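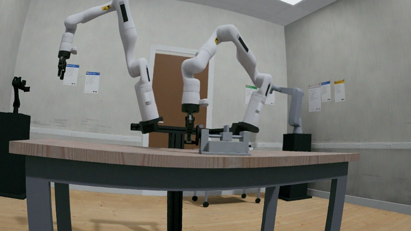 Gunley airport moved to new management, who do I deal with for a lost bag and parking refund?

Posted by Samuele Orlandini, June 22, 2020

I flew out of Gunley in January with a checked suitcase and a connection through Tisgate. The suitcase never came out at the other end. I filed a report at the airline desk that evening and got a reference number, and I also had a prepaid parking booking at Gunley for the return that I could not use, as the return flight was moved to Tisgate and I had to take a bus back to get my car. The parking was extended at the gate and I was charged twice for 2 of the days.

Since then the airport has been handed over to a regional company that runs Gunley, Tisgate and the smaller field at Galli together. The old Gunley customer email bounces. The old phone number plays a recording that gives the new company's web address and then hangs up. The airline says the bag is "with the airport" and the new airport company says bags are "with the airline." My parking receipt has the old operator's name on it, so I don't know if the new company even has to honor it.

The bag was not worth a fortune but it had work shoes and a winter coat in it, and I would like to be paid something. Has anyone gone through this after the changeover? Should I write to the old operator, the new one, or both? I have the bag tag, the boarding passes and both parking receipts.

Benedetta Santoro

I used to work check-in at Tisgate, before the changeover, so take this as how it worked then and how I understand it works now.

Those are two separate claims and you should keep them in two separate letters. If you put them together, each office will answer the half that isn't theirs and close it.

The bag is the airline's business. Your contract of carriage is with the airline, and the handling company that loads the belts works for the airline. The airport operator only owns the belts and the hall. So when the airline tells you the bag is "with the airport," what they probably mean is that it was scanned into the unclaimed store at one of the terminals. Ask them in writing for the last scan: the place, the date and the time. They can see it in their system. If the last scan is at Tisgate, ask them to have the store there searched by tag number and by description. Give the color, the size, and two or three things inside that a person opening it would notice.

If it isn't found, ask for the lost baggage claim form. You will need a list of contents with what you paid and when. Receipts help but a card statement is usually accepted for bigger items. Check the time limits on the airline's own conditions page. You already filed a report on the day, and that is the part most people miss.

Parking is the airport's business, and the new company took over the parking bookings at all three airports.
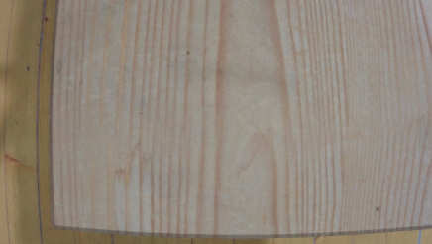

Where do I send the parking claim if the receipt has the old operator's name on it?

Send it to the new company's parking office at Tisgate, with copies of both receipts and the card statement that shows the two charges. Put the booking number in the subject line and ask for the overlapping days to be refunded to the same card. They have the old records. When I last asked, they were working through refunds in date order and it was slow – some 57 days for a neighbor of mine, and hers was a simple one.

Don't send original documents to anyone. Keep the bag tag in particular.

One more thing on the bus back from Tisgate. If the airline moved your return flight, the cost of getting to your car may be claimable from them too. Put it in as a third item in the letter to the airline, with the ticket if you kept it.

Zadix

same thing happened to me, never got my bag. Old phone line is useless. Try extension 819 on the new number, that got me a person in parking. She couldn't do anything about bags though.

Also look at your card, some of them come with travel cover and you don't even know. Mine paid for the bag in the end and I stopped chasing the airline. You have to send them the airline report or they won't open a claim.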